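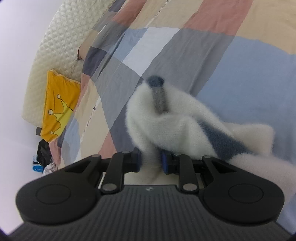
Flatbridge Laundry Room: Progress to the Brulia Fund, 2026-05-12

Money
Of the $400 granted, 70 remains. The rest went on shelving, sorting bins and a sign asking people to check their pockets. The sign has had mixed results.

Sorting
Shirts and towels are under control. Socks are where your money is really being tested. Fluffy knits, such as the white one with the navy toe and stripe, bunch and twist so readily that we now flatten each one before looking for its partner. This is slower than our April plan allowed, and the plan was written by someone who had evidently never met a sock.

Still open
Two bins need lids. The Ibarra Street drop-off is running two weeks behind - keys, again.

Next period
We will label the odd-sock shelf and decide how long a single sock may reasonably wait. Opinions differ, some of them loudly.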